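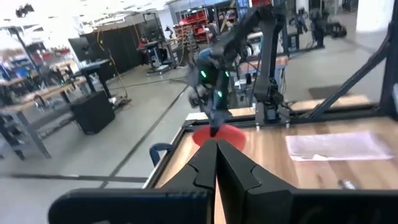

I have been learning to bake rye bread since October and I want to tell everyone about it, so now it's your turn!

It started with a jar. Orysia Horobets, who lives upstairs from me, was going away for a month and asked if I would feed her starter. I said yes without knowing what that meant. She handed me the jar, a bag of dark rye flour and a note that said "same weight flour, same weight water, don't fuss." I fussed, of course. I checked it before work, after work, once at two in the morning. And it grew! It smelled like apples and a little like nail polish, and by Friday it had pushed the lid right off and I was completely in love with it.

If you've only made white bread, rye is a whole different animal. You don't knead it. There's hardly any stretch to the dough, it's closer to wet cement, and the first time I mixed it I was sure I'd ruined it. I called my friend Ettore Melis, who has been baking for years (mostly pizza, but still), and he laughed at me for a good minute and told me to wet my hands and pat it into the pan like I was smoothing a sandcastle. Best advice I've had all year.

My loaf right now goes like this. The night before, I mix a big spoonful of starter with 149 grams of rye flour and the same of warm water. Yes, 149. My scale jumps around and that's where it landed the first time the bread came out well, so I'm superstitious about it. In the morning that goes into a bowl with the rest of the flour, enough that the total comes to 600 grams, plus salt, a spoon of molasses and a lot of caraway. Water until it looks too wet. Into a greased pan, smooth the top, dust it with flour, and leave it somewhere warm until you see little cracks and pinholes all over the surface. In my kitchen that's about 2 hours. Hot oven for the first part, then turn it down and let it go until the whole apartment smells like toast.

Now the hard bit: you have to wait a day before you cut it. I cut my first one after twenty minutes and it gummed up the knife so badly I had to soak the blade. The next one I wrapped in a towel and hid on top of the fridge, and wow. Tangy and dense and sweet at the edges. I ate it with butter and radishes standing up at the counter.

I've gone through four kinds of flour so far. The coarse one from Baidoo is my favorite, it gives you a chewier crumb, though Zoia Palamarchuk says the fine grind keeps longer and she may be right. We're going to bake one of each and compare.

Orysia is back now and has her jar again, but she let me keep half. Mine lives by the kettle. Next up is a loaf with soaked sunflower seeds, and if anyone has a good way to stop them from sinking, please leave me a comment!

Get new posts by email. Enter your address to subscribe. You can unsubscribe at any time.

This site uses cookies to remember your settings. Accept | Manage preferences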